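An open day at the Nollgate workshop: teaching a robot to plug things in
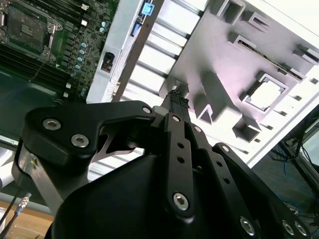

So how do you show a robot a job it has never done before? You do the job through the robot: a person moves the arm, either with their hands on it or from a set of controls across the room, while everything it sees and feels is recorded, and then you do it again, and again, until there is enough for the machine to learn from.

I got that answer within five minutes of arriving and spent the rest of the afternoon finding out how much was tucked inside it. Nollgate open their workshop to visitors twice a year (the other one is in December, when I'm told the heating is a talking point), and on 23 May 2026 I finally got a place. There were 24 of us on the tour, a good mix of students, people from repair firms and a few like me who simply read too much about robots.

The work this season is server repair. Cables, mostly! I had pictured something grander, but after ten minutes by the bench I was completely won over. Cables are horrible for robots. A metal part stays the shape it was when you picked it up, while a cable bends, twists and springs back, and the end you care about points somewhere else by the time you get it to the machine. The one being worked on while I watched had a braided sleeve, and the gripper had it pinched between its fingertips right in front of an open server chassis, with the motherboard just beyond. I caught myself holding my breath.

They use two ways of teaching, and we saw both.

Teaching by hand comes first. The motors go slack enough for you to take hold of the arm and lead it, a bit like guiding somebody's elbow through a doorway. It's lovely for big, simple movements such as coming in over the side of a case. It's less good close up, where your own hands get in the way of the view.

For the fine part they switch to remote control, using a hand unit called the Flinum. You squeeze and the gripper squeezes, you tilt and it tilts. The operator watches the view from the wrist camera, and most of that view is gripper: black link bars, silver bolts, a big curved finger on the left and a small patch of useful world at the top. I asked whether that was annoying. The operator said you stop seeing the gripper after a week, and that the robot will have to manage with the very same view later on, so it's only fair.

Visitors were allowed a go on a practice rig, which is an old case with nothing precious in it. My first try, I came in too low and pushed the cable sideways. My second, I let go too early. On the third I got the end seated and made a noise I'm not proud of. What surprised me is that the clumsy attempts are kept as well, labelled separately, and the ones where a person fumbles and then recovers are especially welcome. A robot that has only ever been shown perfect runs has no idea what to do once it's a finger's width off.

As for how many runs it takes, the wall chart for the cable task stood at 490, with a target of 1,000 before they train the next version. A session at the controls lasts 40 minutes and then you have to hand over, which seemed strict until I'd had my own turn and felt it in my wrists.

The talk after tea was about Vikstead, their software for going through the recordings. You can scrub back and forth along a run and mark where the grip closes, where contact happens and where it all goes wrong. I could have played with it for hours. The Nic Giolla team, who share the building, showed their own project on sorting screws, and I wish I'd left more time for that.

If you're thinking of going: book early, wear flat shoes, and put your name down for the practice rig as soon as you get in the door, as the list fills up during the welcome talk. Parking is behind the building and free. Tea is good, biscuits were gone by three.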